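The fault that passed every test

By Catalina Paredes

In October a robot arm at the Cloredance packing hall in Cabral closed its gripper on a carton that was already being held by a man called Anselmo Echeverri. It pulled the carton, and his left hand with it, against the edge of a steel shelf. He broke two fingers. The arm stopped when the force limit tripped, as it was meant to, and the shift supervisor wrote in the log that the safety system had worked.

I think that sentence is wrong, and I would like to say why. I spent 11 years commissioning handling machines before I moved into teaching, and I have written sentences like it myself.

The facts are not in much dispute. The cell was supplied by a firm called Stistaver. It has one arm, a bench, a shelf and a light curtain on the side where the goods come in. The job is simple. Small items arrive, some on the bench and some on top of other packaging, and the arm picks them up and puts them in a tray. The software was developed almost wholly in simulation. Dede Zakaria, who ran that work for Stistaver, was open about it when I asked her. The arm had practised on a computer for months before it touched anything solid, and by the end it picked up the right item so reliably that the team had stopped looking at the failures one by one.

I have no quarrel with simulation. It is cheap, it hurts no one, and it lets you try things you would never dare to try on a real floor. When I started we tested new programs with the speed turned down and a hand on the stop button, and we missed plenty that way too. A team that refused to use simulation now would be doing a worse job.

My quarrel is with what gets counted as a test. Stistaver's acceptance report lists 300 trials. I have read it. Each trial has a starting layout, a target and a result, and in each one the only thing that moves of its own accord is the robot. Items stay where they are put until the gripper comes for them. There are no people. There is no second pair of hands reaching for the same carton. In that world a carton that resists being lifted can only be heavy or stuck, so the software learnt that the proper answer to resistance was to pull harder, up to the limit.
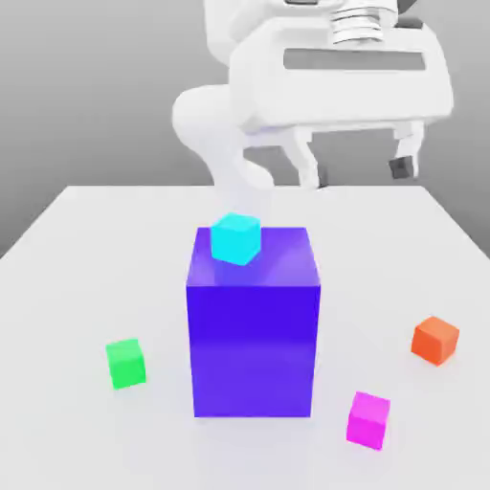

When the arm met resistance in October, it did what it had been taught. Echeverri had leaned in from the outfeed side, where there is no light curtain, to turn a carton that had come through with its label facing down. He told me he did this several times a shift. So did everyone else on that line. The camera saw a carton in a place where a carton was allowed to be. It had no category for a hand, and a gloved one gave it even less to go on. The gripper closed, the carton did not come, and the arm pulled.

The force limit was set high enough to let the arm deal with the heaviest items on the product list. That was a fair setting for the picking job. It was a poor setting for anything with fingers near it. Those were two separate questions and they had been given one number as an answer.

After the accident there was a meeting, and I was asked to attend as an outside engineer. Hipólito Tapia, the site manager, wanted to know who had told Echeverri he could reach into the cell. The answer was that nobody had told him he could and nobody had told him he couldn't. The written procedure said that cartons with hidden labels should be taken off by stopping the line and opening the gate. Stopping the line meant a restart, and a restart took 4 minutes. The hourly target made no allowance for it. Anyone who followed the procedure would have been behind by the middle of the morning.

Tapia's first proposal was to retrain the staff. It usually is. There is now a laminated card on the gate telling people to keep their hands out, and everyone on the line has signed a sheet to say they have read it. I don't object to the card. I do object to the idea that the matter is closed by it. A rule that everyone breaks in order to meet the target is a rule the management has already decided against, whether or not they know it.

Stistaver's proposal was a software change. They would add a check so that the arm lets go when a carton resists in a sideways direction. This is better than the card. It has also been tested in the simulator, with the same fixed objects on the same empty floor, and I asked Zakaria how they had modelled the person. They had used a spring. One end was attached to the carton and the other to a point in space. A spring is a reasonable start, but it does not let go, grab again, or try to save the carton from falling, and a frightened person may do all of these inside a second.

She took the point, and I should say that she has been more willing to talk about it than anyone else involved. She said the team had never been told that people reached in. The specification from Cloredance described an enclosed cell. The drawing showed a guard on the outfeed side. That guard was removed during installation because it fouled the conveyor, and the change was noted on the installer's copy of the drawing and on no other. The people writing the software went on working for a guarded machine. The people standing beside it had one with an open side.

This, to me, is the real failure, and no amount of better software would have caught it. The simulator was faithful to the drawing. The drawing was no longer faithful to the hall. Somebody needed to walk round the finished cell with the list of assumptions in their hand and ask of each one whether it was still true. It would have taken a morning. When I asked whose job it was, three people each named a different firm.

I have heard it argued that this sort of thing will pass as the machines improve. Bautista Pereyra, who used to share an office with me and now sells vision systems, put it to me strongly. A good enough camera and a good enough model will recognise a hand, he says, and the arm will wait its turn. He may be right about the camera. I would still want the guard put back. Recognition fails in bad light, behind a box, with an unfamiliar glove. A sheet of steel mesh works the same on every shift.

I have also heard it argued from the other side that arms like these should not be near people at all. I don't agree with that either. The lifting job Echeverri did before the arm came ruined backs steadily for years, and it never got a meeting. Fondosex, the old line at the far end of the hall, is still packed by hand, and its sickness record is worse than that of the automated line, even counting the broken fingers. The name comes from a supplier that closed long ago and I am told visitors always ask about it.

What I would ask for is fairly dull. Every acceptance report based on simulation should have a page at the front listing what was left out. If there were no people in it, say so in large type. If the objects never moved unless the robot moved them, say that too. The buyer should sign that page separately, after walking round the machine, and it should be signed again whenever a guard or a conveyor is changed. The force limit should be set for the softest thing that could be in the way, and if that makes the arm too weak for the heaviest product, then the heaviest product needs another arrangement.

And the log entry should be changed. The force limit tripped after a man's fingers were broken. It kept a bad injury from being a worse one, and I am glad it was there. But "safety system worked" is what the next supervisor will find when he looks up the history of that cell, and he will read it as good news. I have asked Tapia twice to amend it. At the time of writing the entry stands, and so does the gap on the outfeed side, with a strip of yellow tape on the floor in front of it.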